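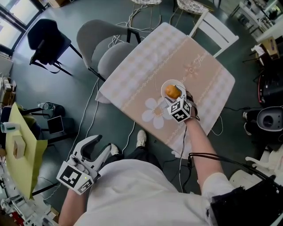 Room 804, table corner — 22 Sep 2022

Work today was on the dining table place: the cloth, the plate, and which chairs stay. I write it down before I forget, because in February we changed the same things and left no notes, and I lost a morning to find out how the table was before.

Cloth

The beige and white one with the checkered border is on now. I like it better than the plain one from Grasso, which showed each crumb and moved when somebody put an elbow on it. The big white daisy is at the lower left when you sit in the working seat, and the peach flower is at the upper right. Please keep it in this direction. If you take the cloth off for washing, put it back with the daisy on the same corner, then old and new sheets can be compared without guessing.

The thin stripes are useful to see if the cloth is straight. I pulled it two times in the afternoon. It still makes a small fold on the window side after the seat is used for a while. Clips from Hikell are ordered but I am not sure they fit the table edge, I did not measure the thickness before ordering. Next time measure first.

Wash at low temperature only. The Bridmont cloth went 5 cm shorter after one hot wash and we could not use it any more on this table.

Plate

The small round white plate stays slightly right of the middle. We tried it more to the center in the morning and the reach was not comfortable from the seat, the shoulder goes up. With the plate a little to the right it is natural for the right hand and the left hand can rest.

A larger plate was also tested. The orange piece rolled on it and stopped at the rim, and then it is hard to close on it from above. On the small plate it has less way to go. I did 19 pick and put back with the small plate and in 16 of them the piece came back on the plate at the first time. The other three went on the cloth, all of them near the end, when I was tired and going too fast. I should repeat after a break before I say anything about the plate.

Chairs

Five around the table at the moment: the gray upholstered, the dark navy near the windows, the white wooden, and the two white wire chairs on the far side. They do not match and I think this is fine, a real home is often like this. The gray one is heavy and leaves marks when it is pulled, so lift it a bit. The wire chairs are light but noisy on this floor. Felt pads from Osico are in the drawer, up to now I did not put them.

The navy chair is too close to the windows to walk behind it. To decide: move it, or turn it to the wall.

Light

Very bright from the windows until midday. The white plate on the light cloth is then difficult for the eyes. I did not close the blinds today, I want to see first how it is later in the autumn.

Side table and floor

The tan box and the white container with the green band are on the yellow-green board. Leave them there for the next sorting, the order is written on my sheet. The round glass table should stay free of cups — it is easy to hit with the knee.

White cables are still across the floor beside and under the table. They need to be taped along the table leg side before other people sit there. I looked for the wide tape and found only the narrow one.

To do
- tape the cables, buy wide tape
- felt pads on both wire chairs
- measure the table edge, then check the clips
- repeat the small plate series after a break, same seat
- second cloth of the same pattern, if the shop has it still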